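Home | Newsroom | Reports | Contact

FOR RELEASE: Friday, September 14, 2018

Skimier Reports Grip Failures in Disdale Can-Sorting Arm, Pulls Safety Claim

OLTONWOOD. Skimier, the independent equipment testing office, today withdrew its provisional pass for the Disdale tabletop sorting arm after the machine dropped or crushed drink cans in 90 of 3,811 picks. The maker had described the arm as "ready for unsupervised use." Skimier does not agree, and is no longer sure what that phrase was supposed to mean.

The failures came in two kinds. In most, the arm closed on a tall slim can using the grip width set for a shorter, wider one, and the can slipped out on the way up. In the other 16, the arm squeezed past its force limit and kept squeezing. The log recorded every one of those 16 as a successful pick. A machine that crushes a can and reports a good result has a safety problem, whatever the sales sheet says about its success rate.

Disdale has blamed shiny surfaces. Skimier accepts that reflections can confuse a depth reading, but shiny surfaces are what drink cans have, and the sorting task was chosen by Disdale.

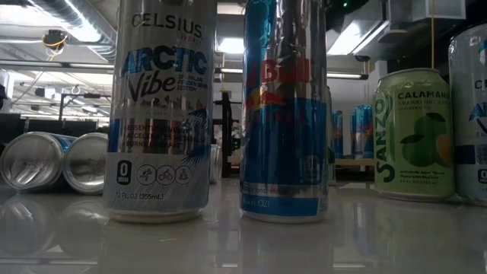
What the Sorting Task Asks For

Mixed cans are set out on a glossy pale gray tabletop under overhead lights. Tall slim cans, such as Celsius and Red Bull, share the table with a shorter, wider Sanzo can, and cans may be standing or lying on their sides. The arm must find each one, choose a grip width and lift it without denting the wall. No can brand is at fault for any result in this notice.

Stop Button Delay

Testers also found that the arm finished its current motion before obeying the stop button. Disdale calls this a "soft landing feature." Skimier calls it a late stop and has scored it as a failure.

What Happens Next

A software fix written by Ševčík, the controls supplier, was installed in May and was already running during these tests. A second fix has been promised. Skimier will run 20 full sessions on it before saying anything favorable, and will publish the raw logs either way. Until then, owners should keep hands clear of the table whenever the arm has power and should not leave it running alone.

Recent Items
Oltonwood Test Floor: Fall Schedule
How We Score an Emergency Stop
Disdale Sorting Arm: Provisional Pass (withdrawn)
Reading a Grip Force Log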